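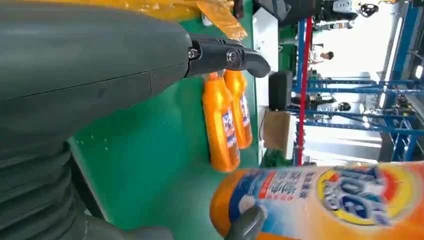
Reading time: 3 min

When I started collecting demos for our pick-and-place policy, I thought the hard part would be the training. Ha! The hard part is sitting there doing the same grasp over and over without getting lazy about it. Soo-ah Ahn and I have now put together 1,222 episodes for Resia (our little grasping project), and I want to write down how we record them, partly so I stop explaining it over chat.

Step one: pick one object and stay with it. I used detergent bottles, the orange Tide ones, because they're big, slippery-looking and have a shape the gripper can't just swallow. Get a few of the same product so you can leave some standing nearby. A policy that has only ever seen one bottle alone on a table gets very confused when it meets two.

Step two: write the task sentence before you record anything. Ours was "pick up the bottle and put it down on its side." Type it into Vuketti (our recording tool, but any logger works) and don't touch it until the batch is done. I changed the wording halfway through a batch once and spent an evening fixing labels.

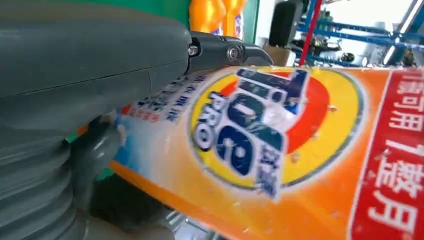 Step three is the fun one, vary your grasps! Go in high on the shoulder, go in low, come at it tilted. Keep each batch at 40 episodes, then move the starting spot and go again. I try to move the arm at a steady, slightly boring speed, and I hold still for 2 seconds after the fingers close so there's a clean stretch of contact in the data. If you fumble, keep recording and recover. Those recoveries are gold, just tag them so you can find them later.

Don't swap in a fresh bottle every time one gets ugly, either. Scuffs and torn labels are good for you, because the bottles out in the world look like that too.

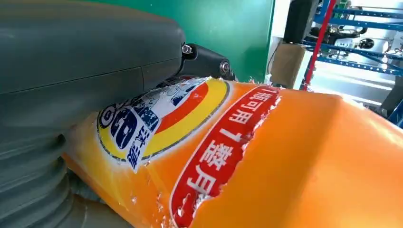 Bottle on its side, with a long tear next to the red stripe.

Step four: record the empty hand as well. I skipped this at first and Maricruz Hinojosa caught it when she reviewed the batch. The approach and the retreat matter as much as the squeeze, so start logging before you get near the object and keep going until you're well clear of it.

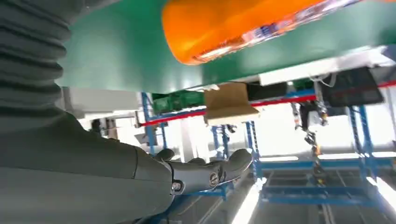 Step five, watch your wrist video the same day. All of it, at 3x if you must. I look for dropped frames, glare from the lights and episodes where the fingers hide the whole object. Glare alone doesn't get an episode thrown out, but I do tag it "bright" so we can check later whether the policy struggles there.

Then export, back up to a second drive, and start the next batch with a new object. I'm moving on to soft pouches and I'm a bit scared of them.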